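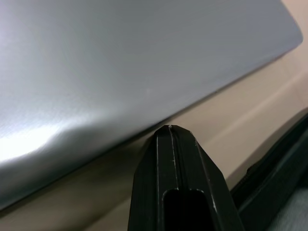
The **Coravside Evening** is a ticketed social event held each December at the Lombardi, a small hotel in the town of Trorville. It combines a reception, a film screening, and a set of craft and tasting tables, and is intended mainly for groups of friends attending together. The serving pieces used at receptions of this type are usually metal with a brushed finish, a silver-gray surface whose fine grain still throws back a bright glare under strong light, and the hotel follows this custom in its reception room. Attendance is limited to 200 guests, the combined capacity of the screening room and the adjoining lounge.

## Format

Doors open at 5:30 p.m. Guests leave their coats in the lower hall and receive a printed card listing the tables open that night. The reception lasts 90 minutes and includes sparkling wine, cider, and a nonalcoholic punch. Cold dishes are served from a long counter, and hot dishes are carried through the room by staff.

The film begins at 7 p.m. It is chosen by the hotel and announced with the tickets. Comedies and romantic dramas have been shown most often. Seating is unreserved, although parties of six or more may ask for a row to be held until ten minutes before the start.

## Tables

There were 3 tables at the first event: candle pouring, ribbon work, and chocolate tasting. Hand care and perfume blending were added later. Each table is run by a local shop, which may take orders but may not sell goods during the film.
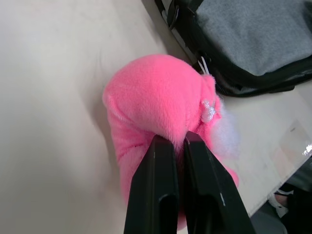
*This page was last changed in December.*

Guests who complete a card with a stamp from every table may enter a drawing held after the screening. Prizes have included dinner for two, an overnight stay, and soft toys for guests with children at home. Winners must be present to claim a prize, and unclaimed items are drawn again.

## Tickets and admission

Tickets are sold at the hotel desk and at the Kiltau bookshop on the market square. A ticket costs 34 dollars and covers the reception, the film, and all tables. Guests must be 21 or older. Refunds are given until noon on the day before the event, and tickets may be passed to another adult without charge.

## Related events

A spring version, known as the Coravside Matinee, is held in the hotel garden and has no film. It is open to families and admits up to 600 visitors over the course of the afternoon. Tickets for the two events are sold separately.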